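09/12/2023

**Cowie repair center to take desktop computers from Monday**

COWIE — The town's reuse and repair center will begin accepting desktop computers for refurbishment on Monday, ending a pause that started when its old workshop on Vender Street closed in October.

The center, run by the nonprofit Flotness, moved last month into the ground floor of the former Druleck furniture warehouse. It has been taking in lamps, kettles and small kitchen appliances there for three weeks, but computers were held back until the electrical work in the rear rooms was signed off. That inspection was completed on Thursday.

Residents can bring in as many as two desktops per visit. Laptops will be accepted at a later date, which has not been set. The center does not take CRT monitors, printers or anything with a damaged battery, and those items should still go to the county transfer station.

Refurbished machines will be offered first to households referred by the school district and the public library. Flotness said 70 households are on the waiting list, some of them from before the summer. Machines not placed through referrals will be sold at the front counter for $40 each, with a keyboard and mouse included. Monitors will be priced separately.

The group expects to finish roughly 8 machines a week once the workshop is running at its normal pace. It said most donated desktops need little more than a new drive and a memory upgrade, and that those too old to run a supported operating system will be taken apart for usable components. Boards, processors, power supplies and cases are sorted and kept for later repairs. What cannot be used goes to a licensed recycler twice a year.

Donors are asked to remove any discs and memory cards and to copy off files they want to keep. All drives are wiped on site before a computer leaves the workshop. People who would like to keep their old drive can take it out themselves or ask for it to be removed at the counter — there is no charge for this, but it may mean a short wait on busy days. Power cords are welcome. Original boxes and manuals are not needed.

The move has more than doubled the space available to the repair program. The Vender Street rooms had a single workbench and no storage, and donated computers were often stacked in the hallway. The warehouse has a separate intake area, a loading door on the north side and shelving left behind by the furniture business. Flotness signed a lease of 7 years on the building, with the town covering part of the heating costs for the first two.

Neighbors had raised concerns about parking at a public meeting in October. Under the agreement reached with the town, donors may use the marked spaces by the loading door for up to 15 minutes, and the street side remains permit only. Drop-offs outside opening hours are not allowed, and items left at the door will be treated as dumping.

The center is open Monday through Thursday from 10 a.m. to 5 p.m. and on Saturdays until 1 p.m. It will close for the last week of the year. A basic course on upgrading a home computer, which used to be held in the spring and fall, will return in the new year, and sign-up sheets will be available at the front counter and at the library. 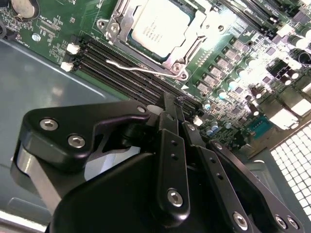 *A motherboard in a desktop computer case, with the processor held in its socket.*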